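Course 151: Writing Instructions People Will Follow
Handout 4. Naming of parts
G. Farina, Jeltham
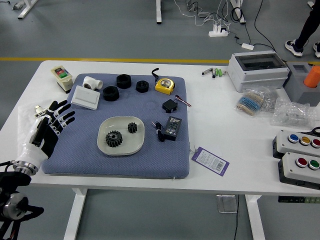 Most bad instructions go wrong at the noun. The writer knows what the thing is called, has known for years, and cannot remember a time when it was called anything else. The reader has a bag of bits and a growing dislike of the writer. Suppose you have to tell someone, over the phone, to pick up a nut. With one nut in front of them you are done. With three black hexagonal nuts lying on the same cushion, one of them plainly smaller than the other two, "the nut" is useless, "the small nut" is fine, and "the big nut" starts an argument. You need "the largest," and you need to be sure they can tell the largest from the runner-up by eye. Now try "the switch" when there is a rectangular white wall switch and also a beige box with a green button and a red button. Half of last year's class called the second one "the switch" and the first one "the light." Both halves thought the other half was being difficult.

The rule of the only one

Use the plainest word that picks out one thing. If there is only one lid, call it the lid. Do not call it the upper closure, however much the engineers would like you to. Add a word only when the plain noun fits more than one item, and add the word that the reader can check without a ruler. Color is good if the colors are far apart. Size is good only in comparison. "Left" is good until the reader turns the thing over, which your step 3 has just told them to do.

Same thing, same name

You were taught in school not to repeat words. Forget it for the length of this course. In the first draft of the Jotport manual (see reading packet) the same part is a clip, a catch, a fastener and, in one giddy paragraph, a retaining element. A reader who meets a new name goes looking for a new part. Brynjólfsdóttir's chapter is very good on this and not as long as it looks.

The reverse also holds. Two things may not share a name. Dillow has a "cover" that protects the battery and a "cover" that you put on when it rains. I own one. I have put the wrong cover on it.

Names the reader already has

Where everyday speech has a word, use it, even if the trade has a better one. Where it has none, give the trade word once, say what the part looks like, and stick with it. Spelling out what the part is for can wait until the reader is holding it.

Printed labels deserve a warning. If a button says START, write START, in capitals, and do not write "begin," "go" or "the start control." Whoever chose the label may have chosen badly. You still have to live with it.

For next time

Read Brynjólfsdóttir, chapter 4, and the Jotport pages up to the wiring diagram.

Empty a kitchen drawer onto a table. Pick one object and write a single sentence that would let a stranger choose it. No pointing, no "thingy," no brand names. 23 words at most. Bring the sentence and the drawer's contents, minus anything sharp. We will swap sentences and see who ends up with the garlic press.

Late work goes in the tray outside my office, the upper one. The lower one is also mine but I don't look in it.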